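December
By Nandini Pillai

The sleeper train saga, part whatever

I promised an update on the night train, and I finally have one, sort of. The Girnholm to Salian sleeper is going back out to tender. Again! The first round drew 2 bidders, and one of them was thrown out over a missing signature on an annex, so the transport office decided it couldn't really call that a contest and scrapped the lot.

I rang Prakash Acharya, who used to run the timetable desk at Nuvberg, and he wasn't surprised at all. The old paperwork asked for 23 refurbished coaches inside a year – he laughed at that part for quite a while. The new version gives the winner longer and lets them start with a shorter train, three nights a week, stopping at Drirnwood in both directions. 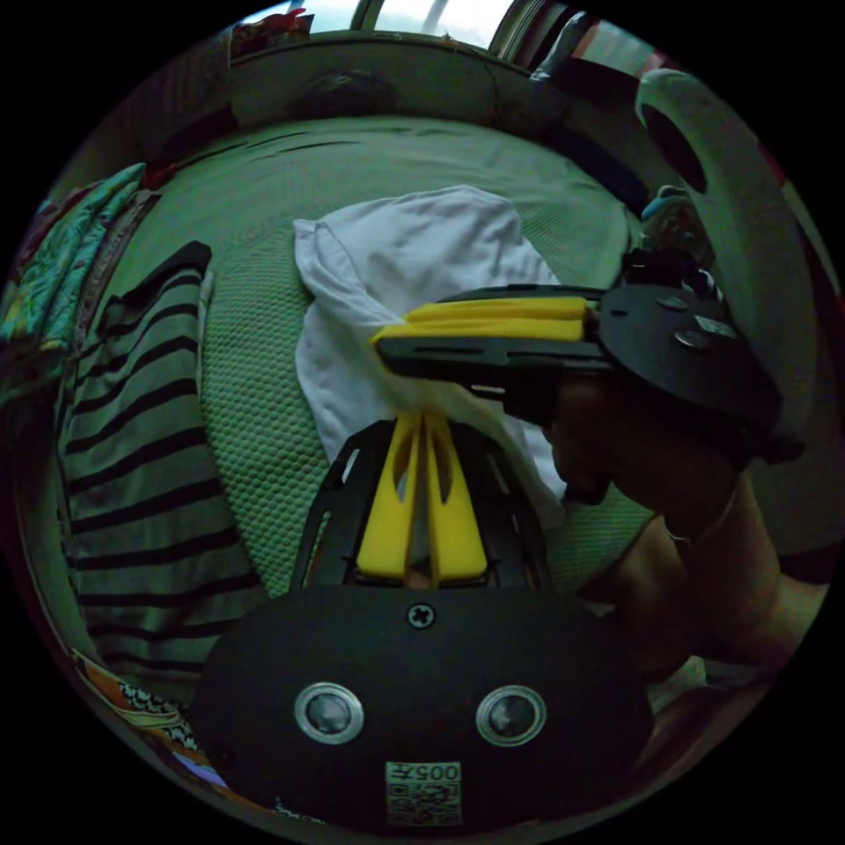 What I really want to know is the price. The draft talks about a cap of 100 for a bed in a shared compartment, bedding and breakfast included, but it says nothing about children or bikes, and I've had more letters about bikes than about anything else this year (you know who you are, Birthe Bundgaard). Our petition closed with 3,575 names on it, and Indira Pisharody took the printout to the transport office herself, on the bus, in a shopping bag.

Bids open after the holidays. If you rode the old sleeper and still have a ticket or a menu card lying in a drawer, please write in, I'd love to print a few.

7 comments
Share 12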